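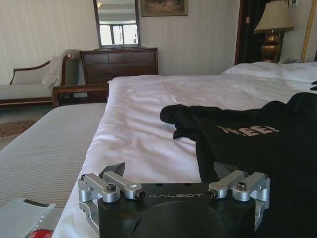

## Getting the pantry shelves back in order before summer

Every March I pull everything off my pantry shelves, and every March I swear I will never let it get so bad again. Then the fall baking comes along, and the holidays, and somebody gives us a case of canned peaches, and there I am on the step stool again with flour on my elbows! So these are my notes, written down for my daughter-in-law Wilma Stevens, who asked, and for anyone else who has found three open bags of brown sugar in one cupboard.

**Start with one shelf.** I mean it, just one. I used to empty the whole pantry onto the kitchen table at nine in the morning and by noon we had no place to eat lunch. Take one shelf, clear it, wipe it, put it back, and then have your coffee. If you feel like doing the next one, wonderful, and if you don't, it will keep until tomorrow.

**Wiping down.** Warm water with a good splash of white vinegar does nearly everything. For the sticky ring under the honey jar (there is always a ring), lay a hot wet rag over it and go do something else for five minutes. Don't scrape painted shelves with a knife, which I did in our first house and had to look at for eleven years. Let the shelf dry all the way before anything goes back on it, especially paper bags.
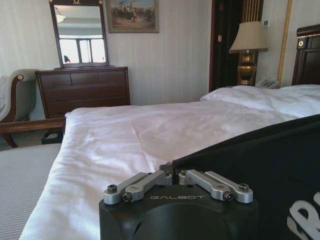
Flour and sugar come next, and I have strong feelings about both. Flour goes in something with a tight lid, and I cut the name and the date off the bag and tape it to the back so I know whether it's bread flour or plain. Whole wheat flour I keep in the freezer, because it goes off much sooner than white and you'll smell it when it does, a bit like old crayons. Let it come to room temperature before you bake with it or your yeast will sulk.

Brown sugar that has turned into a brick can be saved. Put it in a bowl, cover it with a damp paper towel and a plate, and leave it overnight. If you need it sooner than that, grate it on the big holes of your cheese grater. My mother put a slice of bread in the tin and that works too, as long as you remember to take the bread out, and she didn't always.

**Spices.** Rub a little between your fingers and smell it. If you have to think about what it is, it's done. Buy small jars of the ones you hardly use and keep them all away from the stove, even though the shelf over the stove is so handy.

**Cans and jars.** New ones to the back, old ones to the front. Throw out any can that bulges or leaks, or has a deep dent along the seam, and please don't taste it first to check. I write the month on the lid with a grease pencil, and then I can read it from the step stool without lifting every single one.

**Little moths.** If you see one, look in the rice, the oats, the birdseed and the nuts, in that order. Whatever has webbing in it goes straight to the outside trash. Vacuum the corners and the little peg holes where the shelf supports go, wash the jars in hot soapy water, and keep everything sealed for a good while afterward. Bay leaves smell nice but I have never seen them bother a moth.
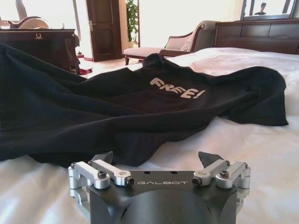

*GALBOT lettering, with silver linkages to either side.*

**Before you put it all back.** Write down what you have too much of and tape the list inside the door. Mine says lentils, every year. Plan two suppers a week from the list until it gets shorter, and don't buy any more of those things even if they're on sale (I know, I know). The heavy things go down low, the snacks go where the children can reach them or where they can't, depending on your children, and the good chocolate goes behind the lentils.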